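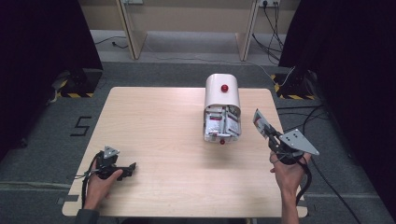

What goes in first when refilling a packet dispenser?
The flattest packets, laid along the bottom.

Refilling the tabletop dispenser
March

1. Clear the table and set the packets to one side.
2. Draw any creased packet out through the open front. Pull level.

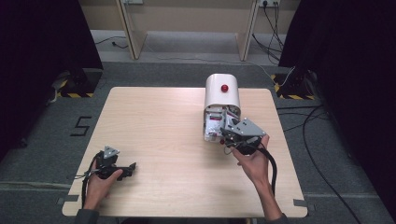

3. Load the new packets flat, seams down. Stop before they bulge.
4. Wipe the tabletop along the grain with a damp cloth, 400 mL water, no cleaner. 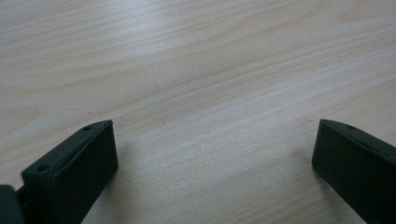
Babita Shakya, Supplies Technician, Kutstead

Dry the finish with a second cloth. Polish dulls the colour.

Search this site Go

Related
Storing spare packets
Wood tabletop care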